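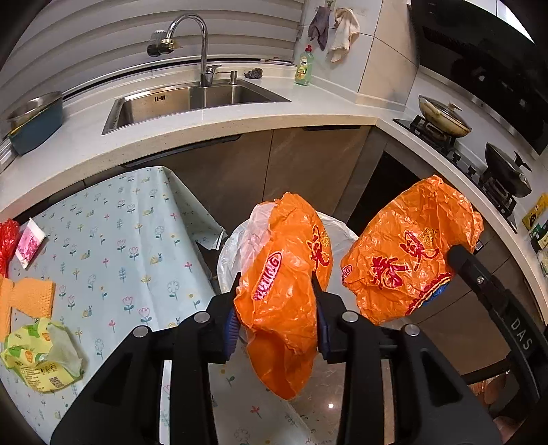
Plastic bags in the kitchen: your questions

Hawthorne flats, kitchen and bins page. Updated in April. Ask Willy Verstraete if yours isn't covered.

Which bags can go back to the shop?
Thin stretchy ones. Carrier bags, bread bags, the fruit and veg sort. If it stretches when you pull it with a thumb, fine. Crisp packets no, they go in general rubbish.

What about the orange ones with printing on?
Same rule. Printing makes no difference, colour neither. Stretch test.

Do they need washing?
Shake the crumbs out. Sticky or greasy inside, quick rinse with a drop of washing-up liquid, hang over the tap til dry. Don't put wet ones in the sack, it smells by Saturday.

How do I fold them small?
Flatten, press the air out, fold long ways into a strip, then triangles from the bottom up. Tuck the handles in. Takes a minute. Or don't fold, just stuff them all in one bag. Both work.

Where do I keep them?
Drawer or a hook inside the cupboard door. Not under the sink if your pipe drips. Not near the hob. And please keep them out of reach of small children and pets.

How many should I keep?
One stuffed bag's worth. When it's full, take the rest downstairs.

Can I line the bin with them?
Yes, the small bin. White see-through ones split easily, so double up for anything wet. Open the bag right out first and fold the rim over the edge or it slides in.

Can I put food waste out in one?
No. Food caddy takes the paper liners only, 2 rolls per flat, ask at the Illia entrance. We had a whole load turned away over this so please check.

Where is the collection sack?
Bin room, Ravine side, left of the door. Door code is 1196. Lieven Hermans empties it on Saturday morning, so have yours in by Friday night if you can.

Sack is full, now what?
Take them home again or use the one on the Flerna side. Don't leave them on the floor, they blow about the yard and somebody has to chase them.

Bags with holes?
Still fine for the sack. No good for the bin, obvioulsy.

Tape, receipts, labels?
Pull them off. Receipts go in general rubbish, not paper.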